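Lindell House shared kitchen
Monthly walk-round, December
Form 37, to be kept on the hook by the fridge until the next one is done

Marks: OK, FIX, or WATCH. Comments are encouraged. Last month's comments included a drawing of a horse, which has been noted.

1. Cooker and hob
Knobs turn and return to off: OK
Nothing stored on the rings: OK
Wok handle turned inwards when not in use: WATCH
Comment: It was turned inwards when I arrived at 2 and outwards when I had finished checking the fridge.

2. Plugs, leads and small appliances
Sockets free of scorch marks: OK
Air fryer basket clean: FIX
Leads kept up on the worktop: FIX
Comment: A lead hanging down the front of the cupboards is a handle for anyone under four feet tall. Tuck it behind something. The air fryer basket holds the remains of what I am choosing to call chips.

3. Cupboards and door
Glass in upper cupboard doors sound: OK
Hinges tight: OK, apart from the one that has never been tight
Door to passage closes fully: OK
Comment: Closes fully if you mean it.

4. Cutlery, chopsticks and sticks generally
Box clean inside: OK
Forks free of bent tines: OK
Chopsticks in pairs: FIX
Skewers kept separately, points down: FIX
Comment: The blue cutlery box was brought in so that cutlery would live in it. Much of it does. The rest has taken up residence on the tablecloth, where it lies among the smiling flowers. Please put sticks of every kind away after meals, and stand forks in the box with the handles up, so that the next person doesn't reach in and meet the other end.

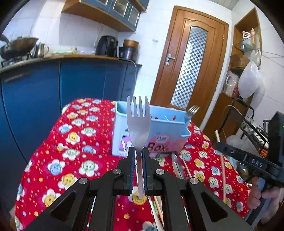
Panusden, on the floor above, has written in to object to handles up. Up there they keep every fork tines up, on the grounds that you can tell a fork from a spoon without pulling out half the box, and a dirty one shows itself at once. They have had no injuries, they say, and would like the rule put to the whole house.

Reply: Noted. Handles up stays until January. If Panusden can find its forks only by their points, it may like to try the light switch.

5. Table
Legs steady: OK
Cloth clear of the hob: OK
Cloth wiped: WATCH
Comment: With that pattern, it is very hard to say.

6. Shelves
Heavy things low down: FIX
Carrier bags folded: FIX
Mugs without chips: OK
Comment: Curska brackets are still rated for 200 on the label, which gives no unit. I have assumed it isn't kilos.

7. Fire blanket and extinguisher
Blanket on its hook: OK
Extinguisher tag in date: OK
Zacharopoulos to service again in spring.

Items marked FIX to be done before the next walk-round. Horse drawings on a separate sheet, please.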